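FOR IMMEDIATE RELEASE

Tokotel Brings "The Kerby Ferry" to Listeners in a Full, Unabridged Recording

STINDPORT, 24 August 2019 - Tokotel, the small audiobook publisher with a great fondness for long stories and rainy afternoons, is very happy to announce the release of "The Kerby Ferry," the much-loved collection first brought out in print by our good friends at Štefanec Books. It is available today as a download and on CD, complete and unabridged, with every word of the printed edition left right where the author put it.

Readers who already know the book will remember how it goes. A ferry runs back and forth between the harbor at Kerby and the island across the sound, and 11 stories unfold among the people who ride it. There is a piano tuner who has missed the last boat home, a bride who would quite like to miss it, and a retired schoolteacher carrying a suitcase she won't let anyone else lift. The stories can be enjoyed separately, but characters wander from one into the next (the suitcase turns up more than once), and there is real pleasure in hearing them in order. 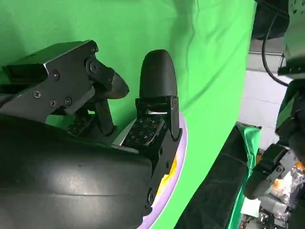
The recording was made in June at our studio in Stindport, and we took our time over it. The book is told in turn by the ferry's deckhand and by the woman who sells tickets on the Kerby side, so we asked two narrators to share the reading, and each of them recorded in the booth with the other listening in. That way a joke set up in one voice could be paid off properly in the other. Much of what makes the book such good company is in the small stuff, the half sentences and the coughs and the way a person says good morning without meaning it. Get as close to a page as the photo gets to that black bracket, near enough to pick out the screws holding it together, and you begin to hear how a sentence has been put together too. Our editors spent many happy hours at that sort of distance, and we hope it shows in the finished recording.

We should say a word about the sound of the thing. There is no music under the reading and there are no gulls or foghorns, though we did talk about foghorns for longer than we would care to admit. In the end we felt that the author had already put the weather in, and that a listener driving home or washing up after supper would rather have the voices and nothing else. A short piece for solo accordion opens the first story and comes back after the last one, and it was written especially for this edition.
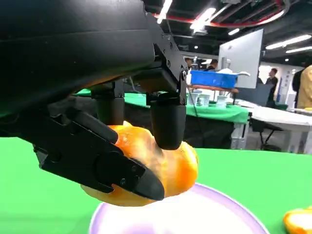

It also gives listeners a moment to settle in before the deckhand starts talking, and once he starts he doesn't stop for quite a while. The track breaks follow the scenes of the book, so anyone who nods off halfway across the sound should find it easy to get back to the right spot. The CD edition comes with a folded map of the harbor and the island, redrawn from the one in the printed book, and download customers will receive the same map as a file they can print at home.

Libraries have been wonderfully kind to us from the beginning, and over 30 of them have already ordered "The Kerby Ferry" for their shelves and their lending apps. Librarians who would like a listening copy are warmly invited to write to the Tokotel office. We are also putting together a set of discussion notes for reading groups, including groups where half the members listen and the other half read on paper, as seems to happen more and more.

A couple of things we have been asked
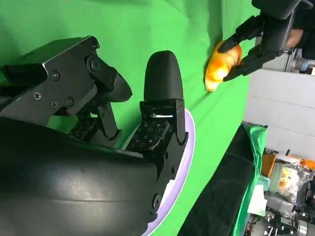 Do I need to have read the printed book first?

The recording stands entirely by itself, and the opening story introduces the ferry, the town, and both storytellers. If you do have the book at hand, you can follow along line by line.

Is it suitable for the whole family?

Older children should enjoy most of it. Two of the stories deal with a death in the family, gently but plainly, and parents may want to listen to those first.

About Tokotel

Tokotel publishes unabridged audiobooks of short stories and novels from its home in Stindport, with a particular interest in books from small presses. Listening copies, cover art, and sample tracks from "The Kerby Ferry" are available on request from the Tokotel press office.

###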